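Wrist Cameras for Grippers (Lenaseck Bench Wiki)

A wrist camera is a small camera fixed near the end of a robot arm so that it looks past the gripper at whatever the gripper is about to pick up. I keep this article going for our wiki and I've got opinions, so read it as one person's view of the subject.
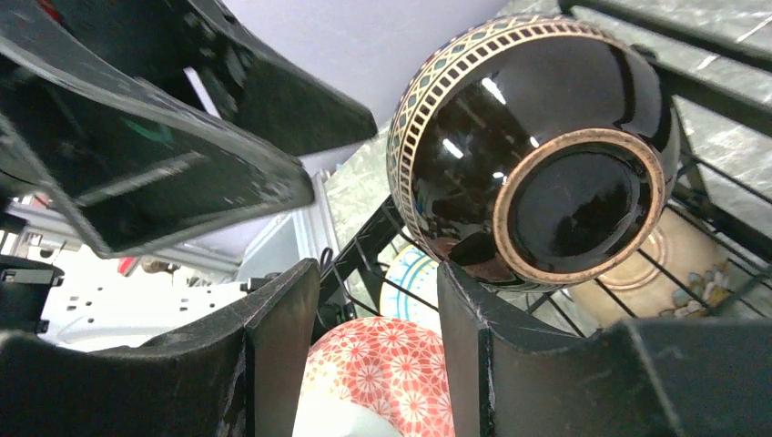
Dish racks as a test

I love dish racks for this (my arm probably doesn't). A glossy black bowl tipped in black wires is about as mean a target as you can set up without buying anything special. The glaze throws back bright white highlights, and a lot of software takes a highlight for an edge. The thin gold or tan band on the foot ring gives the camera something better to hold on to, and patterned dishes like the red floral one are easier still.

The wires are the other half of the problem. They cross behind and under the bowls, they cut the beige one into sections, and a depth reading that's fine on a flat table can get very jumpy in there.

Types of mount

There are 2 mounts people here argue over. The Urnine bracket sits close in behind the fingers, so you get the tips large and clear in the view, plus a good look down the gap between them. The price is that the gripper eats up a big share of the picture. The Buschmann arm mount stands farther off to the side and shows you much more of the counter, but then you're looking at the fingers at a slant and judging the gap gets tricky.

I started on the Buschmann and moved to the Urnine in August. For dishes I wouldn't go back! For boxes on a shelf I might.

Fingers

Dark, blocky fingers are nice on camera when the dishes are pale and a real pain when the dish is black too. I tried bright tape on the tips once and it peeled by lunch. Scratches and scuffs look bad but haven't bothered the tracking at all in my runs, so I've stopped swapping fingers for looks.

Controllers

Most of my notes are from the Proltell controller, run at two speeds over 300 grasps. On the slow setting it dropped 7, and on the fast one 12, with the same number of tries at each. Nearly all of the drops were shiny bowls grabbed by the rim. I also had a long stretch where the fingers closed a hair early, and that was a delay in the camera feed, so check your feed before you start blaming the grip force (I lost a whole afternoon to that).

Setting up

Lock the exposure with the shiniest dish in view. Redo the hand-to-camera calibration any time the bracket has been bumped, even if it looks straight. Clear power strips and loose cables out of the reach of the arm, and turn the dishes between runs so the software doesn't get used to one side.

See also: Finger pads; Depth cameras; Lighting the bench

Last edited 30/07/2020, except the note on the August mount change, which is from the year before.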